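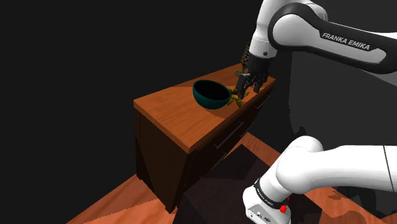 A simulated robot arm at work over a cabinet top, with its gripper beside a teal bowl. Image: Skurneo

Skurneo opens household task collection to partner laboratories

Sat 21 March
By the Skurneo Press Office

Skurneo today announced the opening of its simulated household collection to partner laboratories. The collection, known as Sallberg, gathers examples of everyday handling tasks carried out by a robot arm in computer-rendered rooms, for use in training systems that learn by following demonstrations.

The first release contains more than 260 task descriptions set in 32 room layouts. Each description is a short written instruction of the sort a person might give at home, such as placing an item in a bowl, opening a drawer or moving a dish from one end of a cabinet to the other. Every instruction is paired with demonstrations recorded by trained operators, who guide the simulated arm from a desk using a hand controller.

Work on Sallberg began last June at the company's Mahmoudi site, where 16 operators now record in two shifts. Before joining the recording rota, each operator completes a period of practice on a fixed set of tasks, and their early attempts are kept apart from the released material.

"We wanted a collection in which the ordinary difficulties of a room are left in place," said Gun-woo Han, head of data collection at Skurneo. "An object may be lying close against a bowl, or the arm itself may hide part of what the operator needs to see. The operator has to deal with that, and the recording shows how they did so. Those are the examples our own learning team asked for most often."

Small and irregular objects receive particular attention in the first release. Shapes with points or lobes are harder to grip cleanly than blocks and cylinders, and operators are asked to approach them from several directions over the course of a session. Lighting is also varied between recordings, and some rooms are deliberately lit so that strong shadows fall across furniture and floor.

Each demonstration includes the views from the simulated cameras, the position of every joint in the arm, the opening of the gripper and the written instruction. Recordings are reviewed by a second member of staff before being accepted. Reviewers check that the instruction matches what was done, that the arm has not passed through any surface, and that the recording begins and ends at a sensible point. Attempts which do not meet the standard are marked and stored separately. Partner laboratories may request them for research into how errors can be recognised and corrected.

Of the task descriptions in the first release, 212 have been recorded by at least two different operators. Skurneo considers this important, as people given the same instruction will often choose different routes to the same result. The remaining tasks will be recorded a second time during the coming months - the additional demonstrations will be sent to partners at no further charge.

The storage and delivery of the collection is managed by Bitumer, which has also prepared the tools used to search recordings by object, room or instruction. Laboratories will be able to download the full collection or select part of it. A short guide to the file layout is supplied with each copy, together with a list of known faults.

"Simulation allows us to return a room to its starting state in a moment and to record the same task again under different conditions," Mr Han said. "It does not remove the need for work with physical arms. We expect our partners to test what their systems have learned on real equipment, and we have asked them to share their findings with us, including the poor ones."

Applications to join the partner programme are open to universities, public research bodies and companies with an active research group. Applicants are asked to provide a short outline of their intended use and the name of a person responsible for the data. There is no fee for non-commercial research. Commercial terms are available from Skurneo on request.

A second release is in preparation and will add longer tasks made up of several steps, including the clearing of surfaces and the return of items to drawers. Its contents will be confirmed once the present round of reviews is complete.

About Skurneo
Skurneo develops simulation software and training data for robot handling. The company carries out its recording work at Mahmoudi and supplies research groups in universities and industry.

Media enquiries should be addressed to the Skurneo Press Office. Interviews with Gun-woo Han can be arranged by prior appointment.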